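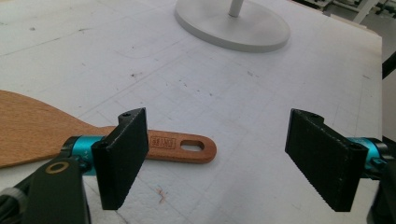 Joana Carrilho thinks I should stop putting the wooden things in the dishwasher, and told me so on the phone this morning before I had even said happy new year. She says they go gray and furry and then they split. I said I only did it over the holidays. She said that was enough.

Jan 2, 2023. Stayed in. Did the utensil drawer, which I have been putting off since October. Took everything out and wiped the bottom with vinegar water. Crumbs in the back corners and a rubber band melted onto the liner. Cut a new liner from the leftover roll.

Kept the wooden spatula with the hole in the handle. It is the one I use for eggs and onions. Threw out 3 spoons with cracks in them and the Gustoda peeler that never cut anything. The Moreira whisk goes to the church sale.

Oil: used what was left of the mineral oil, wiped it on with an old sock, two coats. Need another bottle. The store in Beseck had the 8 ounce size last time.

Put a hook inside the pantry door for the spatula. The first screw went in crooked and I had to move it over an inch.

Soup for supper. Paid the electric bill, 487 for two months, nearly all of it the heater. Bed at ten.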